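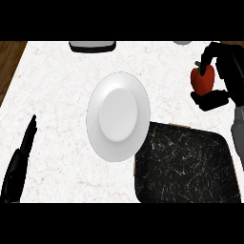 Kulap Khamphan is wary of any success rate that comes without a reset policy attached, and she begins there when asked about Hokidix, the evaluation layer her group at Indeo maintains for two-arm manipulation.

"If the planner is allowed to re-seed after a failed inverse kinematics call, you are measuring the planner and the retry loop together," she says. "We log them separately."

Hokidix sits between the simulator and the policy. It takes joint targets at the policy's rate, interpolates them to the controller's rate and records every point at which the two disagree. The kitchen tasks, such as bringing a held pepper to a plate, are run entirely in simulation. The current suite has 852 seeded episodes. In the last full run, 331 were flagged for review, most of them for timing and few for contact.

"A flag is cheap," Khamphan says. "It means the commanded pose and the reached pose differed by more than the tolerance for two consecutive control steps. Often the task would still pass."

Collision checking was the harder part. The earlier tool, Shokri, tested each arm against the worktop and then against the other arm, in that order, using poses from different time stamps. At low speed the error was small. When both arms moved over the same plate it was not.

"We had clearances reported that never existed at any single moment," she says. The checker now takes one snapshot of both arms and the held object, and the object's mesh is attached to the gripper link for as long as the grasp is closed.

Rendering is kept out of the control loop. Camera images are produced afterwards from the stored state, so a change of worktop texture does not alter the physics. Khamphan regards this as basic hygiene, though it did require a new log format.

The July release will add a replay command and drop support for Shokri logs. A converter exists, but it cannot recover the missing time stamps.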